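At Danzer, the workday is measured in demonstrations. Staff in the Stumholm office carry grippers by hand and repeat small jobs at ordinary tables, and every run is saved as one example for the learning system, Hukia. The target for a shift is 40 examples each.

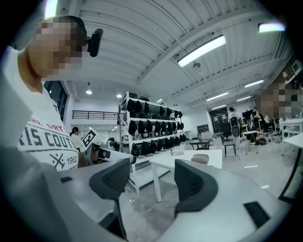 A run lasts 30 seconds at most. If an object is dropped, the run is kept but tagged — the team wants some record of mistakes. By June the first set, called Takudau, should hold 354 tasks, with at least 10 people recorded on each. Folding cloth has been the slowest so far, and the instructions for it are being rewritten.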